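Gripper trial at Clukanmont comes down to the keys

The automation workshop at Clukanmont has spent most of December finding out which of two grippers is better at picking up keys, a question it had expected to settle before lunch on the first Friday.

The contenders are the Zundard, which the workshop has used for years, and the newer Vasiliauskas, which costs $883 a pair and arrived with a very confident brochure. Each was fitted to the same two-armed bench cell and given 400 attempts at moving keys into a plastic tray. The controller, the arms and the keys stayed the same throughout. The fingers were the only thing allowed to change.

"Keys are awful," said Shireen Nel, who runs the bench. "They're flat, they're shiny and the tag always goes somewhere you didn't plan for. We love them."

The Zundard dropped or missed 127 keys. The Vasiliauskas did better on bare metal and worse on anything with a plastic tag, which it tended to pinch by one corner and then let go of halfway to the tray. Nel put the two level overall, a result that pleased neither of the people who had bet a coffee on it.

Most of the arguing has been over the wrist cameras. Fiifi Korletey wanted them mounted closer to the fingertips, where they see the key well until the moment the gripper closes and then see mainly gripper. Liis Rimkutė preferred them further back, with a wider view and more glare. They tried both. Korletey's position won by a small margin, and he has mentioned it at every meeting so far.

There was also the matter of the background. The cell's walls are painted with clouds and stars, left in place on purpose so the vision software can't get too used to plain grey. A brush and a pot of artificial flowers share the floor with the keys for the same reason. Rimkutė said the software now ignores the flowers completely, although visitors do not.

A second round begins in the new year with softer finger pads, and the Clernudska controller will be swapped in for half of the runs. The workshop has budgeted $588 for pads, which Nel described as generous for something that looks like the bottom of a slipper - the brochure calls it a compliant contact surface.

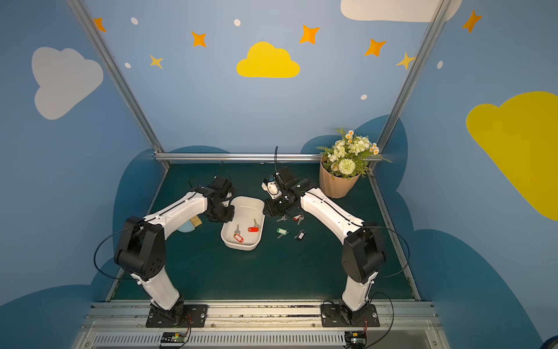

Arūnas Lill, who looks after the schedule, has set aside two days for the second round. Nel has asked him for two weeks.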